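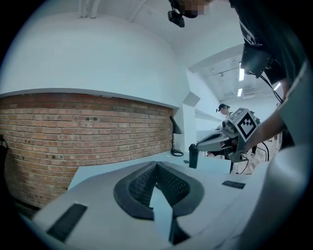

4.2 Regeln für die Aufnahme mit handgeführten Greifern

Ich fange mal mit dem an, was uns am meisten Zeit gekostet hat, nämlich mit der Kalibrierung (und mit der Frage, wer sie eigentlich unterschreibt). Im ersten Entwurf unserer Richtlinie stand dazu ein einziger Satz: Die Geräte seien vor der Aufnahme zu prüfen. Tja. Declan Wragg hat darunter verstanden, dass man die Backen einmal auf- und zumacht, ich selbst hatte an eine komplette Kontrolle der Öffnungsweite gedacht, und bei Drelater wurde offenbar nur der Speicherplatz kontrolliert. Von den 2000 Demonstrationen der ersten Runde mussten wir am Ende 700 aussortieren, die meisten wegen verschobener Nullpunkte, die man den Videos überhaupt nicht ansieht!

Die zweite Fassung, im Projekt nur noch »Goodall-Blatt« genannt, ist deshalb deutlich kleinlicher. Vor jeder Sitzung werden beide Greifer vollständig geschlossen, vollständig geöffnet und noch einmal geschlossen, und die Software schreibt alle drei Werte mit. Weicht der zweite geschlossene Wert vom ersten ab, geht es nicht weiter. Punkt. Ich habe lange für eine Toleranz geworben, damit die Leute nicht ständig von vorn anfangen müssen, und mich da von Brenda Dunmore überzeugen lassen, dass eine Toleranz im Alltag einfach als neuer Nullpunkt behandelt wird.

Zu den Markern. In Abb. 1 sitzt einer davon oben auf dem zweiten Greifer, schwarz-weiß, mit weißem Rand, und an diesem weißen Rand hängt erstaunlich viel. Er gehört zum Marker! Wer ihn beim Aufkleben knapp beschneidet, weil es ordentlicher aussieht, macht der Erkennung das Leben schwer, vor allem bei schrägem Blickwinkel. Die Richtlinie verlangt jetzt, dass Marker nur als fertige Platte getauscht werden dürfen, und zwar immer mit Eintrag ins Sitzungsprotokoll. Nachkleben mit Klebeband ist verboten, auch »nur bis zur Mittagspause«. Glänzende Schutzfolien übrigens auch, da hat uns die Deckenbeleuchtung gelehrt, was eine Spiegelung mitten im Muster anrichtet.

Schwieriger fand ich die Regeln für die Menschen an den Geräten. Wer einen Greifer führt und dazu eine Kopfkamera trägt, nimmt zwangsläufig auch alles auf, was im Hintergrund passiert, also Kolleginnen, Bildschirme, Zettel an der Wand. Wir haben drei Dinge festgelegt. Gesichter werden verpixelt, bevor eine Aufnahme den Rechner der Station verlässt. Das gilt auch für die Beteiligten selbst, selbst wenn sie sagen, es sei ihnen egal. Und wer durch den Aufnahmebereich muss, darf das jederzeit tun, die laufende Demonstration wird dann eben markiert. Ashley Blackburn hätte den Bereich lieber ganz abgesperrt, was für einen reinen Laborbetrieb sicher die sauberere Lösung wäre. Für Räume, in denen nebenher gearbeitet wird, halte ich es für unrealistisch (und ein bisschen unhöflich).

Kabel sind ein eigenes Kapitel. Unsere Regel lautet, dass ein Kabel am Arm so lang sein muss, dass man den Arm ganz ausstrecken kann, ohne dass es spannt, und dass es auf dem Boden hinter der Person geführt wird. Svetozár Kováčik hat dazu einen schönen Test vorgeschlagen: einmal mit ausgestrecktem Arm um die eigene Achse drehen, bevor die Aufnahme startet. Sieht albern aus, dauert ein paar Sekunden, steht seit März im Blatt. Bei Plivwood wird der Test inzwischen auch gemacht, dort allerdings ohne Protokollzeile, und darüber diskutieren wir noch.

Was die Dauer angeht, so sind es jetzt 6 Demonstrationen am Stück, danach 5 Minuten Pause mit abgelegten Greifern. Bradley Dobson hat mir zu Recht vorgehalten, dass diese Zahlen auf keiner ergonomischen Untersuchung beruhen. Das stimmt, sie kommen aus Gesprächen mit den Leuten, die die Geräte halten, und aus meiner eigenen Schulter. Ich würde sie trotzdem vorerst so stehen lassen -- eine feste Pause wird gemacht, eine Empfehlung »bei Bedarf« wird überlesen, zumindest bei uns.

Offen ist noch, wie streng wir mit dem Arbeitsplatz selbst sein wollen. Im Nunance-Entwurf hieß es, die Tischfläche sei vor jeder Sitzung komplett abzuräumen. Ich bin dagegen. Eine Lampe, ein Becher, irgendein kleines Teil auf der Platte, damit muss ein Roboter später schließlich auch zurechtkommen, und wer nur leere Tische aufnimmt, lernt leere Tische. Verlangt wird bislang nur, dass alles, was stehen bleibt, kippsicher steht und keinen Marker verdeckt. Ob man die stehen gebliebenen Gegenstände zusätzlich im Protokoll auflisten sollte, haben wir zweimal besprochen und zweimal vertagt. Die Zeile dafür ist im Formular schon vorgesehen, sie darf bis auf Weiteres leer bleiben.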